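The Getholm Inheritance

The Getholm Orchard Society met on Tuesday, January 16, 2024, to hear the will of its late founder, Fiachra Cullinane. Under its terms, the Society was to receive 118 trees, a stone barn and the sum of $4,000, provided that the members could agree on which tree he had planted first.

The solicitor, Deirdre McGrath, read the clause twice. She then asked whether there were any objections, and 11 hands were raised.

Eamon Ó Dubhghaill submitted that the first tree was the crooked one by the north gate. Mr. Cullinane had been seen speaking to it on several occasions. Úna Keogh stated that Mr. Cullinane spoke to all of the trees and that the first was the russet behind the barn, under which he had buried his dog in October.

The matter was put to a vote, and the vote was tied. Mrs. McGrath observed that the will made no provision for a tie. It did, however, require that the members walk the orchard together before any second ballot was held. Most of them had not done so in years. They put on their coats and went out in single file, and the barn was locked behind them.

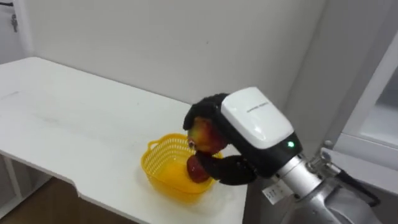
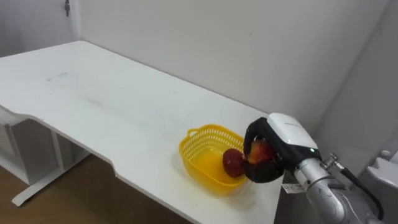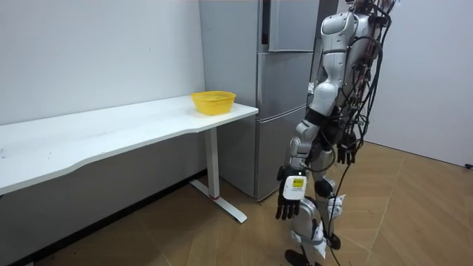
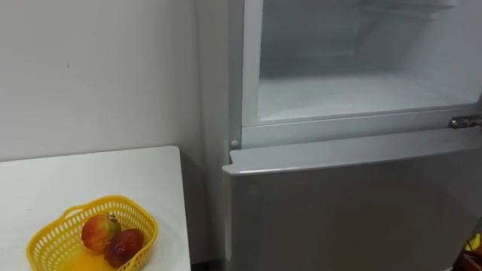 Deirdre Foley wrote that she had read the story to her father, who grew russets all his life, and that he sided with Úna Keogh but wished to know who had been given the key to the barn.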